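Folding carton

A folding carton is a box made from a single sheet of paperboard that is printed, cut, creased, and shipped flat, then folded and glued into shape when it is filled. It is the ordinary packaging for tea, cereal, crackers, soap, medicine, and many other dry goods sold in shops. The trade keeps it apart from the corrugated case, which has a fluted layer between two flat liners, and from the rigid or set-up box, which is delivered already formed. In everyday speech all three are called cardboard boxes.

Materials

Most folding cartons are made from solid bleached board, coated unbleached board, or coated recycled board. Recycled board has a gray or tan inside face and a thin clay coating on the outside to take ink. The grain of the board matters more than buyers tend to expect. Fibers line up in the direction the sheet ran through the mill, and a crease made across the grain behaves differently from one made along it. In upright cartons the grain usually runs around the box, so that the side panels resist bulging.

Printing and decoration

Cartons are printed flat, most often by offset lithography, with flexography used for long runs and digital presses for short ones. A typical sheet carries several cartons nested together to save board. Solid colors that cross a crease are a common source of trouble, as the coating can crack at the fold and show a pale line. Patterned designs hide this better than plain ones.

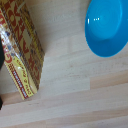
According to Kittipong Paisan, pattern is also the harder thing to print well, and a zigzag that fails to meet at the glue seam "will be noticed by people who never read a word on the pack." His remark was made about the Nilsuwan tea cartons, which went through 7 proofs before the seam was accepted. The design was later reissued with a plain glue panel, and the matching problem was moved to a back corner.

Spot varnish, foil, and embossing may be added after printing. Foil complicates recycling in some local programs but is usually accepted in small amounts.

Cutting and creasing

A die made of steel rules set in a plywood base cuts the outline and presses the creases in one stroke. Cutting rules are sharp; creasing rules are rounded and slightly lower. Small uncut nicks hold the blanks in the sheet until the waste is stripped. Jedano, a die shop that supplied several regional printers, kept its plywood bases for 10 years and re-ruled them on request.

Common styles

The straight tuck end carton has both end flaps closing in the same direction, usually toward the back panel. The reverse tuck end has them closing in opposite directions and nests more tightly on the sheet. The seal end is glued shut at both ends and is favored for machine filling. Heavier contents call for an auto-lock bottom, which is glued in advance and snaps flat when the carton is opened up - it costs more but saves time at the packing bench.
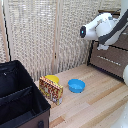 One reader of the Flevier trade bulletin objected to this last point in March 2022, writing that auto-lock bottoms "save time only if the glue is fresh and the stack has been kept dry." The bulletin's reply agreed on storage and advised using pre-glued blanks within 28 weeks.

Storage

Flat blanks are kept in closed cases, on edge, away from outside walls. Board takes up moisture from the air and curls toward the drier face. Akum, a small contract packer, lets blanks sit in the packing room for 5 days before use.

See also: Paperboard; Corrugated fiberboard; Die cutting; Tea caddy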